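7 December 2018

Bench cleared by nine. I had put off the drying area since September and the result was predictable: scale under the tray and a brown line along the back where the water sits. Descaled with citric acid, 200 g in a bucket of hot water, tray left in it while I did the floor. The line came off with a plastic scraper. The mark in the corner did not, and I have stopped trying.

Csaba Kiss came by to return the Wavari kettle, which he has had on loan while his own was being repaired. He is of the opinion that a drying rack is unnecessary and that a tea towel on the bench does the same job. It does for one person who owns two plates. I pointed out that air gets to both sides of a plate in a rack and to one side of a plate on a towel. He said his plates had never complained. Kettle returned in good order, slightly less limescale than when it left.

The remaining question was cutlery. I have been sorting it at the sink by type, spoons with spoons, on the theory that it saves time at the drawer. It does save time at the drawer, but spoons of the same pattern nest, and nested spoons hold a film of water between the bowls until the next morning. From today they go in mixed, with the thin utensils given a slot to themselves at the front.
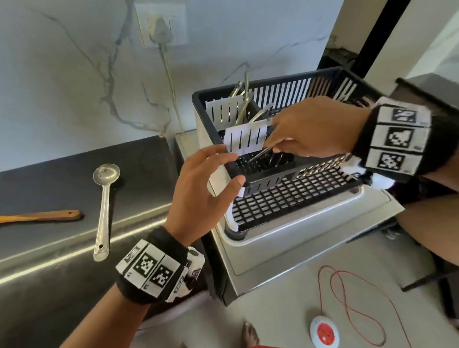
Which way up should cutlery stand to dry? Handles up for knives and forks, so that the hand going in meets the handle and the water runs down off the working end. Spoons can go either way, provided no two are nested.

Long items are a separate problem. A ladle in a caddy raises the centre of gravity and sooner or later the lot goes over. Ladles and wooden spatulas are to be wiped by hand and hung. Wood in particular should not stand with its end in a wet caddy; the old Brisilano spoon split along the grain that way, and I had oiled it regularly.

Rang Ivars Ots in the evening regarding the drawer insert. He can cut one to 235 mm wide, which leaves enough clearance to lift it out for cleaning. Depth 500 mm. He wants to use Nitix runners — I have no objection, the present ones have been grinding all year. Told him to go ahead. He will bring a sample of the finish, and I am to measure the back of the drawer again before he cuts, as the first figure I gave him included the lip.

Still to do: new seal for the tap, grey cloths into the hot wash, measure drawer.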